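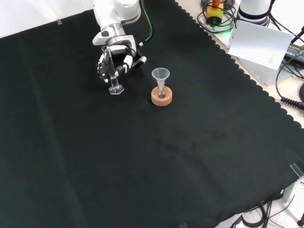 Page last changed: July 2024

Re: [homebrew-bitters] Measuring small amounts at home

Hi all,

Valbona Nikolovski wrote:
> I made the orange peel bitters from the Dimitrov recipe and they came
> out way too strong. I used kitchen spoons for everything. Is it worth
> buying proper measuring stuff or am I being silly?

Not silly at all, Valbona! I did my first 2 years with spoons and no batch ever tasted like the one before it. A soup spoon in my kitchen drawer holds a lot more than a baking spoon, and the Dimitrov recipe is touchy about the gentian (I cut it by half now and still find it plenty bitter).

What helped me most was a glass cylinder and a little funnel. Read it at eye level, at the bottom of the curve – I was reading the top for months.

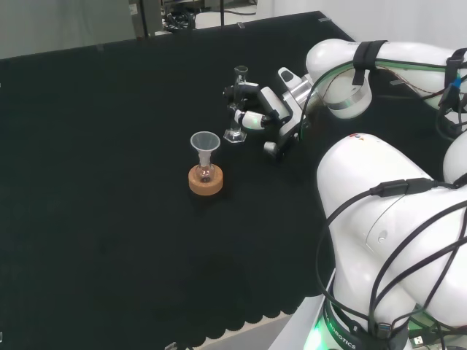 Funnel in the flask, cylinder to the right of it.

As for the batch you have, don't dump it! Split it into jars and thin one of them with plain spirit, a splash at a time, writing down what you add. My notebook is up to batch 143 and half the pages are stuck together with syrup, but I'd be lost without it.

One more thing – the dried peel from Nadetti is cut much finer than the Narkix one, so it gives up its flavor faster. I'd start tasting on day four with the fine stuff. Last November I forgot a jar behind the flour and it was like licking a fence. 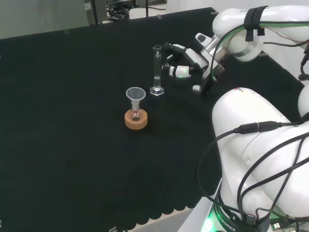 Round flask in its cork ring.

Did you use the pith too? Tell us how the thinned jar tastes!

Damir Berisha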